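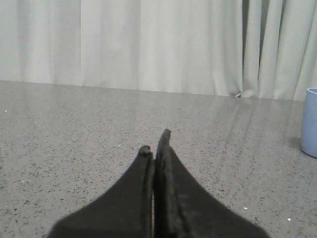

T. Mathias
Documentation Writer, Clutholm Software

Grekau Shop Catalog, User Guide
Section 4: Importing your book list

This section explains how to bring an existing list of books into Grekau. If you have a new shop and no list yet, go directly to Section 5, where the adding of books by hand is described.

Before you begin

You need a spreadsheet file saved in CSV format, with one row for each title. The first row must contain the column names. Grekau recognizes the names Title, Author, ISBN, Binding, Price and Stock. Other columns are allowed, and you can match them yourself in step 5.

Please close the file in your spreadsheet program before the import. A file which is still open will give the message "File is in use."

Caution: Spreadsheet programs like to change a 13-digit ISBN into a short number with an E in the middle. Set the ISBN column to Text before you paste the numbers into it. If you set it afterwards, the lost digits do not come back.

Importing the list

1. Open the Catalog menu and choose Import.

2. Click Select File and find your CSV file.

3. In the box Character Set, leave the value at UTF-8. If the titles with accents look wrong in the preview, try the other value, Western.

4. Look at the preview. It shows the first 16 rows of your file. Check that the prices are in the Price column and that no author has moved to the column of the title. This happens when a title contains a comma and the file was saved without quotation marks. 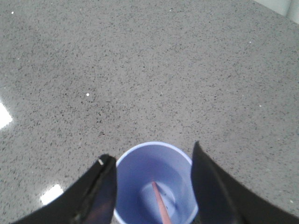

Light blue cup on a speckled counter.

5. Under Match Columns, choose for each column of your file the field to which it belongs. Columns that you do not need can be set to Skip.

6. Choose what Grekau must do with a book that is already in the catalog. Keep Old leaves the existing record as it is. Replace writes the new price and the new stock over the old ones. Add Stock leaves the price alone and adds the copies together.

7. Click Start Import and wait for the report.

Note: The import works in groups of 200 rows. The progress bar stands still during one group and then jumps, so please do not close the window when it seems to have stopped. Our test list from the Grendwood shop has 1,553 rows and uses the same settings as above.

Caution: Replace cannot be undone from the menu. Make a backup first (Section 2, Saving a Copy of Your Catalog).

Reading the report

When the import is finished, Grekau shows a report with two parts. The first part lists the books that were accepted. The second part lists the rows which were refused, with the row number and a short message. 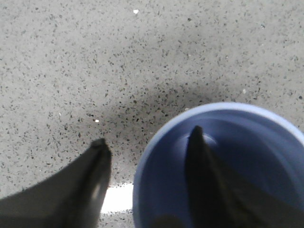
The row number is the same as in your spreadsheet, the header row included. You can correct the refused rows in a copy of the file, delete the others and import this smaller file again.

The most frequent messages are these:

Bad ISBN: the number has the wrong length or its last digit does not fit. Old books without an ISBN are accepted if the cell is completely empty. A dash or the word "none" is refused.

Price missing: the cell is empty or contains text. Write 18.50 and leave out the currency sign.

Unknown binding: use Paperback, Hardcover, Board Book or Other. You can add your own words in Settings, Lists, Bindings.

Double row: the same ISBN appears more than once in the file. Only the first row is taken.
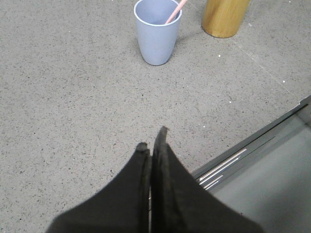 Page last changed: 2021-04-11

After the import

1. Open Catalog and sort by Date Added. The new books are now on top.

2. Open a few records and compare them with the books on your shelf.

3. If you also sell from a website, go to Web Shop and click Send Changes. Imported books stay hidden from your customers until you do this.

Note: Used copies need a condition. The import sets all books to New, and you can change many records together with Edit, Change Selected.

Cover pictures are not part of the import. See Section 6.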